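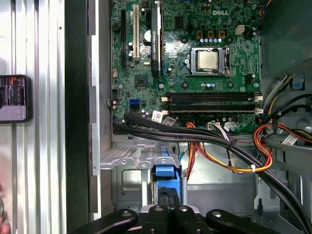
A Dell board with an NVIDIA card in its slot.

Prusport Delegate Pass, online ticket for the Fumedcombe Coastal Economy Forum
Reviewed April 11, 2022

The forum put its whole program online this year and sold access through Prusport for $100. I paid for it myself. The sales page promised "every session, live and on demand," which I took with some salt, and I was right to.

Video was fine on the main stage. The opening plenary on port funding ran without a hitch, and the sound was clear even when four panelists talked over each other. The side rooms were another matter. The fisheries session started 20 minutes late with no notice on screen, and the questions box stayed grayed out until the moderator was already saying thank you. 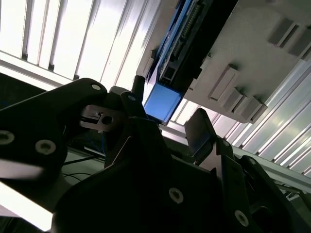 Then there's the networking tab. Prusport lists 3347 registered delegates, which sounds great until you try to reach one. I sent messages to people from the ferry operators and the harbor towns and got one reply - from a sales rep at Ó Conaill who wanted to talk about booth space. There's no way to filter by who is really online.

On demand is where I feel shortchanged. The regional transport roundtable, my main reason for buying, still isn't in the library. Support told me some speakers hadn't agreed to be recorded. Fair enough, but say so before taking the money. 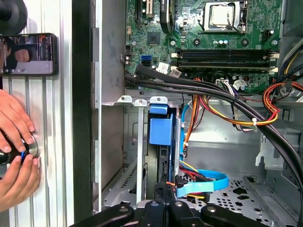 Processor in its socket, with the retention lever down the right side.

I used Jallolero for a similar forum in January. It looked dated and the schedule page was ugly, but everything listed was there to watch the next morning.

Two stars out of five. If you only want the plenary, wait and see whether the organizers post it for free.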